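July 28, 2023 – Fiction workshop notebook, Rurnell draft

Spent the morning on dialogue tags again, and I do think I'm getting somewhere (slowly, as ever!). The quarrel chapter came in at roughly 3000 words and Mamta Thakur had circled every "she snapped" and "he murmured" in it, bless her. I went through and took most of them back to plain "said", or let a bit of movement carry the line, and it reads so much calmer now.

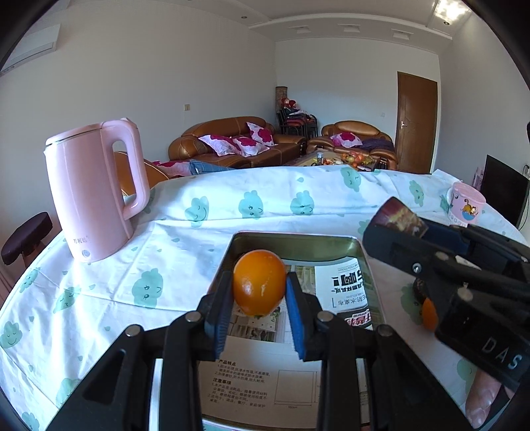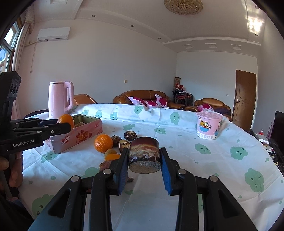 Scene notes

Page 28 is still muddled. Okeke and his sister trade a long run of short lines with no names attached, and by the middle even I lose track of who is talking. Amparo Moya suggested having him say "Cinham" the old way, with the hard C, so a reader could pick him out by ear – I love that, and it costs me nothing but a line earlier on to set it up.

The ferry conversation I've left alone for now. It has 2 speakers and one of them barely answers, so it hardly needs tags at all.

To do before the next round: read the Plinlow chapter out loud, all of it, standing up. Check whether the aunt ever gets interrupted. Give Mamta her pencil back. Ask Amparo if she still has my December version, as I think the first ending was better.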